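Clorkico demonstration gathering: progress report to Horkon
2019-09-29

Where we are

The plan promised 1000 usable demonstrations by the end of this period. We have 1104, which sounds better than it is. Most of the surplus is drawer opening, the task our operators like best and the learner needs least. Door approaches are still thin, and a policy that has mastered drawers tends to treat a door as a disappointing drawer.

What counts as usable

We tightened the rules partway through. A run now has to start from a random pose, finish inside the time limit and contain no stretch where the operator went to get coffee with the recorder on. Applying this to the older runs cost us 55 of them. The 1104 is what remained afterward, so please don't subtract them twice – the last spreadsheet did.

Software

The simulator side (Halonen) has been stable since we stopped updating it. Javis, our labeling tool, now saves its work when it closes, a feature we had assumed it already possessed. Labels for grasp start and release are complete. Labels for failed attempts are half done and slow going, as two labelers can watch the same fumble and disagree on when hope was lost.

Rooms

Nine furnished rooms are in rotation. We vary the lighting between runs, and the dim settings have already exposed one problem: the learner drifts toward windows, which are bright and apparently irresistible. More dim runs are being recorded to cure it of this.
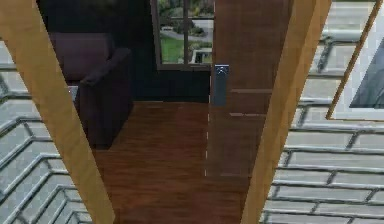 Figure 1. Gripper view in a dimly lit simulated room, with the door and window between the fingers.

Next period

Door approaches come first, with drawer runs capped until the balance improves. We expect to hand over the first balanced set in November, along with a baseline trained on it.

Spending is on plan apart from storage, where we guessed low. Wrist views take more disk than the proposal allowed, and we would like to move money from travel to cover it. No one has traveled anywhere.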